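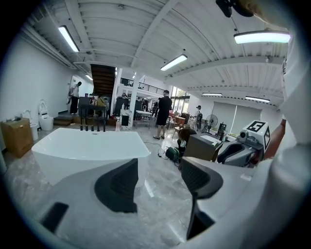 Page last changed: Saturday, 4:10 pm

Hi Dennis,

You asked for a proper update on the Zaketgate showroom before the next payment goes out, so I've written this one up as a page and not another string of texts. It's for Dennis Nyamweya first, but anyone at Fakirora with the link is welcome to read it.

The bathroom side is finally starting to look like something people would want to walk around in! The big white freestanding tub is out on the marble floor with its dark faucet set standing along the rim, and I'm really happy with how the black looks against all that white. I was nervous about the black when we ordered it – I thought it might look heavy – but I've come around completely. The pedestal sink and the smart toilet are over by the plain wall, near the steps, and I like them there. You get the tub first and then your eye goes left.

Please remember that the faucets are for display only. Tillska quoted us for running water to the tub and it came back at $4,000, so I've left that out for now and kept the money for lighting. If you feel differently, tell me soon, as the electrician from Hutsuliak would have to change his plan.

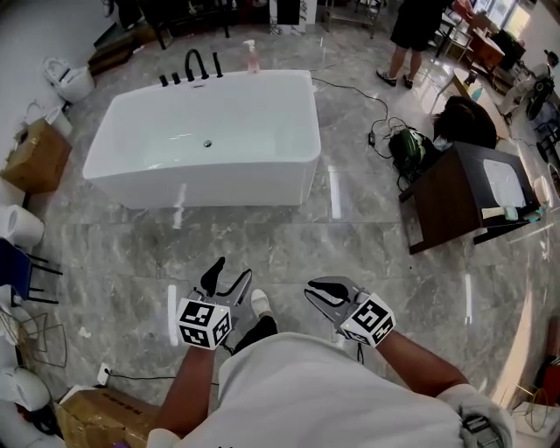
The vanity is the piece I'm least settled on. It's a handsome dark wood cabinet and it goes well with the stairs up to the mezzanine, but I keep changing my mind about which side of the tub it belongs on. My plan is to live with it on the right for a week and see what visitors do. It also has to be leveled before we open, and I've put that on Hutsuliak's list together with tidying up the cables. I don't want anybody tripping over a cord on that floor, which is very shiny and (I can tell you from experience) shows every footprint.

There's still cleaning to do, and the boxes need to go. I'd also like to get the seating area sorted out. The wooden tables and chairs are fine as they are, but I'd like one table kept clear for going through samples with customers.

On money, we're 4 percent under budget, mostly thanks to the tile discount. I've set aside $100 for cleaning supplies and felt pads for the furniture. The price cards are the one late item. The printer has promised all 18 of them in April, and I'll do handwritten ones if they slip again.

From you I need a yes or no on the water and your pick for the wall color behind the sink. I left the paint chips in your mailbox at the office.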